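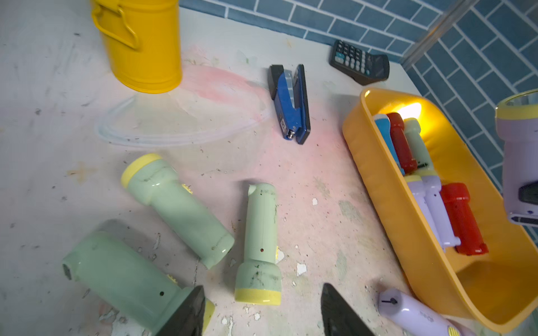

Druvby Sets Out Its Plan for Robot Packing Benches, With First Orders Due in July

3 May 2026

Druvby, the mail-order supplier of small household lights and desk goods, is very happy to share the equipment plan it has been working on since the winter, and to thank the many people on the packing floor who put up with so many questions along the way.

The plan covers 30 two-arm robot benches, to be bought from Prarkier over two budget years. Each bench will sort pocket flashlights by color and set them into trays ahead of boxing, a job that now takes up a good part of every shift (and a good part of everyone's patience in the weeks before the holidays!).

Druvby has set aside 70 percent of the money for the benches themselves. The rest goes to spare gripper fingers, floor wiring, training and a service agreement, which the company admits it left too thin the last time it bought machinery.

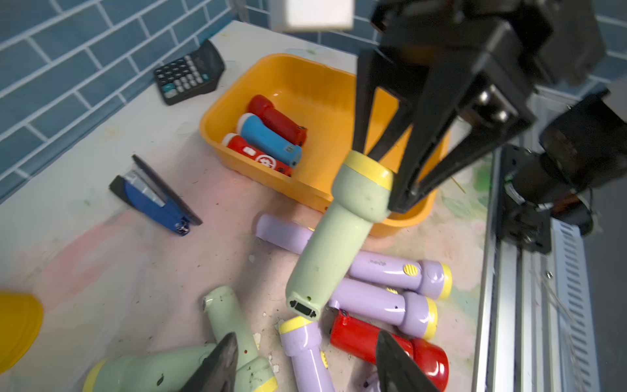 BUDGET AND TIMING

The trial work uses ordinary stock on a plain tabletop, with flashlights in mixed colors and a yellow-orange tray to put them in. Prarkier and Druvby have agreed on 1344 trial picks per bench before any invoice is paid, and the first order will be placed in July.

Jolletti, which makes the trays, will supply 50 extra for the opening phase, so that full ones can move along to boxing while the next is being loaded. Packing staff will get paid training time on the new benches, and their notes will go to Prarkier before the second order is signed.

Suppliers and neighbors who would like to hear more are warmly invited to write to the Druvby purchasing office.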